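Prania sim pack, worth paying for?

tessel_h
Has anyone bought the Prania task pack from Clondmont? It's a paid add-on for the Miranda simulator. I need drawer tasks for a six-joint arm and can't decide between this and building my own.

gridfloor
I've had it for 3 months. Setup took me an evening. The drawer tasks are good and the stacking ones are thin. I ran 100 episodes of the lowest drawer with the stock policy and got 62 successes.

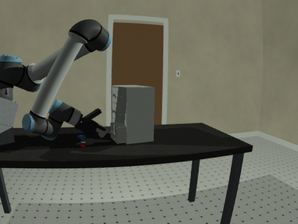 Clearance is what I'd look at before buying. The low drawer makes the wrist come down close to the tabletop, and with the red cube and the small blue cylinder left out in front you have even less space to plan in. I turned the loose objects off for my first runs and put them back later.

okra_bin
62 is poor for a paid pack. The free Bruvorberg set does better on my machine.

gridfloor
Different drawers, though. Bruvorberg only has you open the top one.

okra_bin
Fair, but I still wouldn't pay for it. Handles that small are a pain to grip in any sim.

tessel_h
How is it for speed?

gridfloor
Around 40 episodes an hour with rendering on. I haven't timed it headless.

tessel_h
OK, I'll try the free set first and post my numbers here.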